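Mavik Two-Finger Gripper Kit: Review After One Budget Year

Posted in Equipment and Purchasing

We bought the Mavik two-finger gripper kit last July, and I have put off writing about it until I had a full set of invoices to look at. Most of the reviews I read before ordering were written in the first week by people who liked the packaging. My interest is in what the thing costs to own, and whether I would put it in next year's budget again.

For background, we are a small group that works on household handling tasks: putting groceries away, sorting fruit between baskets, packing and unpacking bags, moving things on and off shelves. We already had an arm. What we needed was a gripper with a wrist camera that a person without an engineering degree could bolt on and use the same day.

What you get for the money

The kit was $2,689 before shipping. That covers the gripper body, one pair of fingers, the wrist camera and its bracket, a cable set, a power supply and a license for the control software. The license is for one machine. If you want to run the software on a laptop and a desktop, you need a second one, and this is mentioned on the order page only if you open the small drop-down under the price.

The closest competitor on our list was from Anix. Their gripper was cheaper by itself, but the camera was a separate item and so was the bracket. Once I had added those in, the two quotes were close enough that I stopped comparing prices and started comparing lead times. Mavik quoted 28 days and shipped inside that. Anix would not commit to a date in writing. I have been caught that way before, with a project start that slid by most of a season waiting for one part, so it settled the question for us.

Setup

Farzana Samarakoon did the installation and had it running in an afternoon. The bolt pattern matched our arm with no adapter plate. The printed manual is thin but correct. The one problem was the cable, which is too short if your arm has any real reach. We replaced it with a longer one from Sarkar, and I would tell anyone ordering to add that to the purchase order at the start so you only pay shipping once.

The camera calibration takes seven steps and the software walks you through them. You will need to repeat it any time you remove the bracket. Farzana has it down to a few minutes now.

Using it

Our days are mostly bags, baskets and food. Some of it is easy. A round piece of fruit in a shallow basket with space around it is about as friendly a target as you will find, and the Mavik handles that well. The fingers close evenly and the force setting is fine enough that we don't bruise things, provided whoever is running it remembers to change the setting from the last job.

Snack packets are harder. They slide, they crinkle and they change shape as you pinch them. With the stock fingers we dropped a lot of these. Open canvas bags are harder again, and a thick rope handle that flops over the opening is the single most annoying object we work with. You can get around it by coming in from the side, but it slows everything down.
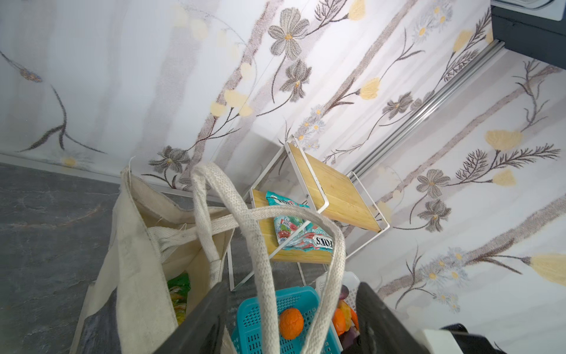 The other thing to plan for is how wide the fingers are. They are bulky, and they take up a good part of the camera's view when you are working low. We had a folding shelf unit that we had to give up on because there wasn't room to get the gripper in between the shelves at an angle. If your work involves small racks or crowded counters, measure your gaps before you buy. Mavik publishes the finger width with the gripper closed, but the figure you want is the width with it open, and I had to email for that.

The camera itself is good enough. Color is accurate in ordinary room light. It struggles a little with shiny packaging near a window. The view from the wrist is useful for the last bit of an approach and not much use for finding things across a room, so budget for a second camera somewhere above the work area if you don't own one.

What it cost after we bought it

I keep a running sheet of everything we spend on a piece of equipment after delivery. For the Mavik it came to $561 over the year. The largest part of that was a set of soft finger pads from Plerken, which we tried after the third or fourth week of dropped packets. They made a real difference. I think Mavik should sell the kit with something like them in the box. The rest was the longer cable, one replacement pair of stock fingers and a spare power supply that Jamila Akanda insisted on and that we have used.

The pads wear. We change them when the surface starts to look polished, and how often that comes up depends on how much canvas and cardboard you handle. Fruit and plastic baskets hardly touch them.

I did not include groceries and props in that number, but somebody should be tracking them. Fruit goes bad, packets split, and baskets crack if you squeeze them at the rim. We had no line for this in our first budget and it came out of office supplies until Jamila moved it. Give it its own line. It doesn't have to be large.

Labor is the other thing people leave off. Installation was short, but someone has to reset the objects between runs, and that has been a bigger demand on our time than maintenance ever was. If you are writing a request for funding, put those hours in.

Support and warranty

I contacted Mavik support twice. The first time was the question on open width, which took two emails. The second was a gripper that would not release after a power cut. They answered the same morning with a fix that worked, and they did not try to sell me anything.

The standard warranty runs a year and leaves out the fingers, which they treat as a wear item. That seems fair to me. The extended plan can be bought up to the day the first one ends. We skipped it. The body has no play in it that Farzana can find, and the parts that fail are the ones the plan doesn't pay for anyway.

Software updates are included for the length of the license. There were several in our first year. One of them reset our saved force settings, so export yours before you install anything. The export button is under the profile menu, where I would not have looked for it.

Things I would change

The cable should be longer. The order page should state the license terms next to the price. The case has foam cut for the original parts only, so once you fit pads to the fingers they no longer sit in their slots. Jamila cut ours out with a kitchen knife and it looks terrible, but it closes.

I would also like to see quick-release fingers. Changing a pair means four small screws and a driver that goes missing. Anix has a clip system that I tried at a demo, and it is better. Whether it holds up over a year I can't say.

Would I buy it again

Yes, for the kind of work we do, and with the extras on the first order. My suggested list for anyone planning a purchase this size is the kit, the longer cable, one set of Plerken pads, a spare pair of fingers and a spare power supply. Ask for the whole thing as one quote where you can. We bought ours piece by piece and paid for shipping on every box.

If your work is mostly boxes and bottles, you can leave out the pads and save some money. If it is mostly soft bags, I would ask for a loan unit first. Mavik does offer these, though you have to call, and we were told the wait is longer in the fall.

Our second kit is in the draft budget now. Jamila wants to hold it until the new price list comes out, and I have asked for a quote with the extra license included.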